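The Drinking Fountain at Naster: How a Small Town Has Treated a Public Monument
Local Studies Project, Final Report
Submitted December 20, 2020

1. Aim

The project examines the granite drinking fountain at the lower end of Market Street, Naster, and the repeated proposals to move it. The fountain was put up by public subscription after the flood of 1911 and carries the names of those who died. It has stood on the same spot ever since, while the road on either side of it has been widened twice. The report sets out what is known of its origin, describes the three proposals for removal, and compares the arguments used in each. It does not recommend a course of action.

2. Sources

Three kinds of source were used. The first was the minute books of the former urban district council, which are held at the Calwood record office and can be read on request. The second was the weekly newspaper, available on microfilm up to 1974 and as loose copies after that. The third was a short questionnaire left at the library, the chemist's and the bakery in April. Of the 200 forms printed, 52 came back. Two of these were blank and have been left out.

The minute books record decisions but seldom the discussion behind them. Where the newspaper printed a longer account of a meeting, it has been used to fill the gap, with the caution that its editor was at that time openly in favour of keeping the fountain.

3. Origin of the fountain

The flood followed two days of heavy rain on the hills above Gramen. Water came down the valley in the early morning and reached the lower part of Market Street before most households were awake. There were 7 deaths, all in the cottages that stood where the car park is now. A subscription list was opened the same month and closed the following spring.

The design was chosen from two drawings. The one not chosen was a plain cross, and the minutes give cost as the ground for refusing it. The stone came by rail and was cut by the firm of Henríquez, monumental masons, who also supplied the kerb of the churchyard. Their invoice survives and is pasted inside the cover of the second minute book. It lists the basin, the column and the lettering as separate items, the lettering being charged by the letter. One surname on the stone lacks its final e, and it is possible that this was a saving, though a mistake by the cutter seems more likely.

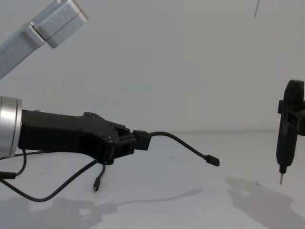
The water supply was connected in the year after the unveiling and cut off in the 1950s following a complaint about hygiene. No record was found of who made the complaint. The lead pipe was left in the ground, and it became a point of argument later, when the cost of moving the fountain was first worked out.

4. The proposals for removal

The first proposal came in 1936, when the road was widened on the east side. The surveyor asked for the fountain to be taken to the recreation ground. The council voted in favour, but the relatives of the dead presented a petition and the vote was reversed at the next meeting. The petition itself has been lost.

The second proposal came in 1968. By then lorries from the quarry were using Market Street, and the basin had been struck on two occasions. A bypass was under discussion in the same period, and the matter was put off until its route had been settled. The bypass was never built. The proposal was not raised again and does not appear to have been formally withdrawn.

The third proposal dates from 2017 and is still open. It would move the fountain 40 metres north, to the paved area in front of the library, and put a pedestrian crossing in its place. It differs from the earlier two in that the new site would remain in sight of the old one.

5. Comparison of arguments

Road safety was the main argument for removal in all three cases. The wording changes — in 1936 the fountain is "an obstruction", in 1968 "a hazard to heavy vehicles" and in 2017 "a barrier to pedestrians" — but the complaint is much the same.

The arguments against removal changed more. In 1936 they were made by people who had lost a parent or a child, and they concerned the exact spot. In 1968 they concerned cost, including the cost of dealing with the pipe. In 2017 most written objections referred to the character of the street, and only a few mentioned the flood at all.

The questionnaire points the same way. Roughly half of those who replied knew that the fountain was a memorial. Several took it for a horse trough, and one for part of the old market cross. Those who knew its purpose were more likely to want it left alone, but the numbers are too small for this to be given much weight.

6. Limits of the study

The questionnaire reached only people who use three buildings in the centre of the town, and older residents are probably over-represented. The microfilm has a gap of several months in 1936, which covers the meeting at which the first vote was taken. A second visit to the record office had been planned for the autumn to check the surveyor's letters, but the reading room was closed and the dates given in section 4 for the first proposal therefore rest on the minute books alone.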